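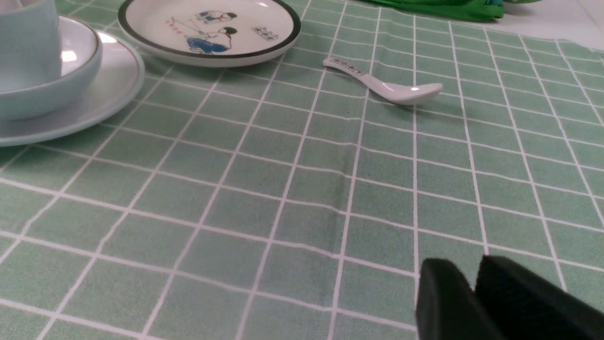

1/ The dish situation: a thread

I own too many dishes for a person who eats most meals standing up. On Monday I decided to deal with it, and by deal with it I mean spread things out on the green checked cloth and stare at them.

2/ Ground rules. Everything gets sorted into place settings: plate on the bottom, bowl on the plate, cup in the bowl. Anything that can't find a family goes in the box for the Kivport thrift store.

3/ The blue set passed immediately. Cup, bowl, saucer, all the same pale blue, all smug about it. I have never once had soup out of that bowl. I'm scared of it.

4/ The plate with the green rim and the cartoon kids belongs to no set whatsoever. It has a little block of printed characters on it that I can't read, and for all I know it says "do not microwave." I have microwaved it. It's staying.

5/ White dishes with the orange-brown line are the ones I use when people come over. I got them at the Kollel Street flea market, where the seller swore they went back to 1880. She wanted 33 dollars for the lot. You can do your own math on that.

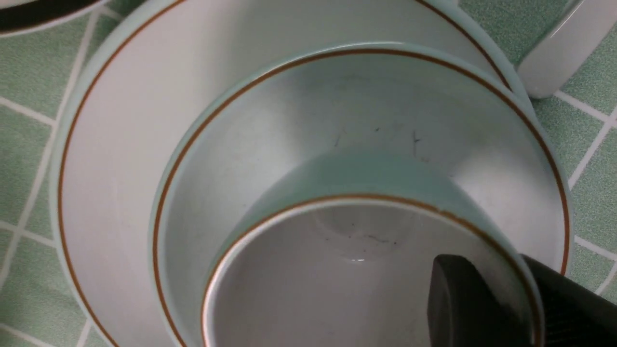 They do stack beautifully, I'll give them that. The bands line up, rim over rim over rim, and for a minute I felt like a person with a china cabinet.

6/ Then I saw the specks. Little dark bits and hairlike things, in the bowl and in the cup. I'm going with dust. These people-come-over dishes clearly haven't seen a person in a while.

7/ So the whole stack is going to the sink, and that's how sorting became washing, a thing I had specifically not signed up for.

8/ Somebody in the replies is going to tell me about the Nekham method, where you only keep 2 of everything. I've read it. It was 300 pages. I kept 2 copies.

9/ Which brings me to soup spoons. The fat ceramic kind don't nest with anything. You put one down next to a plate and it lies there at an angle like it's waiting for a bus. 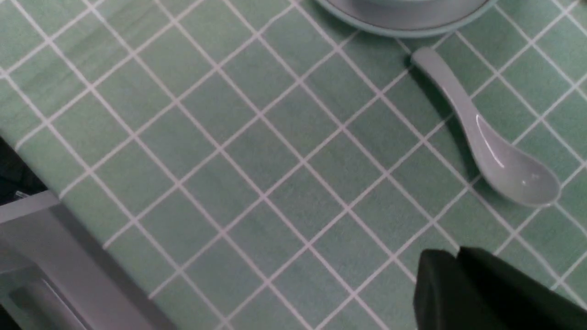
Soup spoon, unaffiliated.

10/ I thought about a spoon rest. Kinoshita, the housewares place by the station, has nice ones. Then I remembered I was supposed to be getting rid of dishes — and a spoon rest is a dish with a job title.

11/ Kivport box so far: one lid. I don't know what it's the lid of. More after I do the washing up.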